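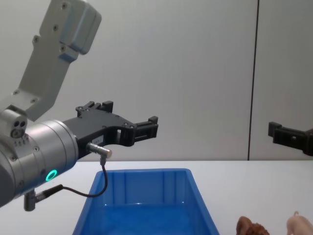
Keeping Rodents Out of a Storage Building Before the Cold Season

Home | Services | Journal | Service Area | Contact

Search this site... Go

01/04/2020

Bandano Pest Management receives a large number of calls each winter concerning mice in detached garages, sheds and rented storage buildings. Most of these calls come from owners who first noticed droppings along a wall or a torn bag of grass seed. By that stage the animals have usually been present for several weeks, and the work required is greater than it would have been in August, when the gaps could have been closed with nothing living behind them.

A house mouse can pass through an opening the width of a pencil. We therefore begin every visit on the outside of the building, at ground level, and walk the full perimeter before any trap is set. The points that deserve the closest attention are the lower corners of overhead doors, the openings where pipes and cables enter, and the joint between the slab and the wall. Rubber door seals harden with age and pull away at the ends. Replacing both corner pieces on a standard door takes less than an hour and is well within the ability of most owners.

For small openings we recommend copper mesh packed firmly and finished with exterior sealant. Expanding foam used alone will not hold. Mice chew through it readily, and we have removed a good deal of it from the Forero property, a feed store with over 3,000 square feet of floor space, where an earlier contractor had relied on it throughout. 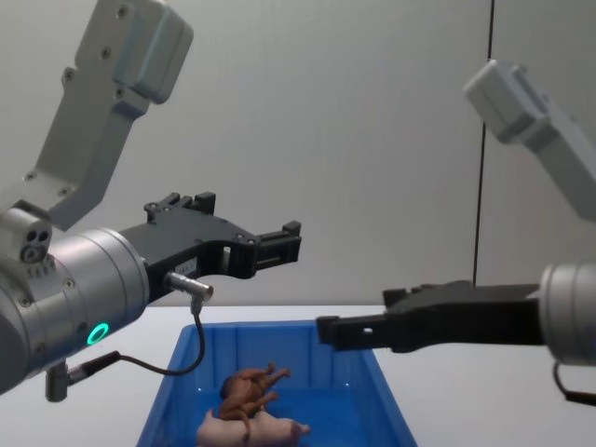 The same store had a second difficulty, in that sacks were stacked directly against the rear wall. Stock should stand 2 feet clear of any wall and should be raised on racks or pallets, so that the floor beneath can be swept and inspected. Bird seed, pet food and grass seed belong in metal containers with tight lids. Thin plastic tubs delay a mouse but do not stop one.

Snap traps remain our first choice indoors. They are placed at right angles to the wall with the trigger end touching it, and they are checked every morning. We do not place loose bait in any building used by children, pets or livestock. Owners who find droppings should dampen them with disinfectant and lift them with paper towels while wearing gloves – dry sweeping puts dust into the air and should be avoided.

Tenants of the Kerosow and Nic Aodha storage rows are reminded that outdoor stations on those sites are serviced under the landlord's agreement and should not be moved or opened. Questions about an individual unit may be sent to our office, together with the unit number and a note of where any signs were found.

Contact Us | Copyright Bandano Pest Management. All rights reserved. | Back to top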